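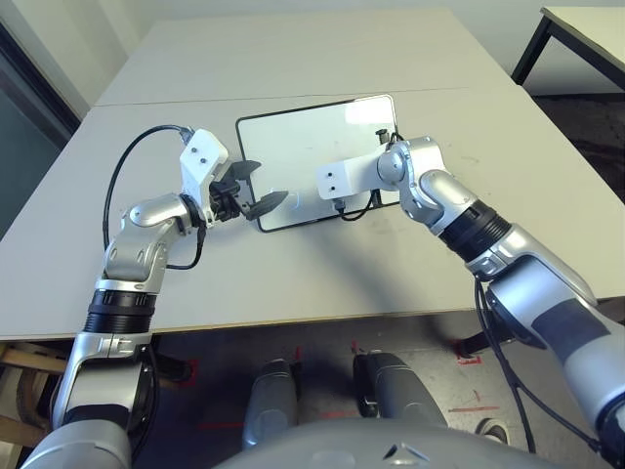
Whiteboard with black frame, lying flat on the two-panel table.

Workshop notebook – 22 October 2026
Filed under: Room Upkeep / Writing Surfaces
2 comments | 6 shares

Entry by Lumturie Grgić, Asotville workshop.

The portable whiteboards are being assessed before the order for the Wistetari rooms is confirmed. The board under review has rounded corners and a glossy face. It was placed flat on the near panel of the white table, clear of the seam.

A faint pale smudge is present near the lower centre of the face. It has been entered in the log as a mark of unknown origin. Glare is considerable towards the upper right, and the surface should therefore be inspected from more than one side of the table before any board is passed as clean.

Procedure, as agreed in September: dry cloth first, then a damp cloth, then a dry cloth again. The Brivitz cleaning fluid is to be used only where a mark remains after the second wipe. Allow 17 minutes before writing on the board. Felt pads for the back are in drawer 6.

The stock list gives 76 boards across both sites. Todorova has asked for the smaller size in the meeting rooms – the request is reasonable, but the present wall brackets will not take it. Bracket dimensions to be sent to Todorova with the revised list.

Outstanding: replacement cloths, and a decision on whether boards are stored flat or upright.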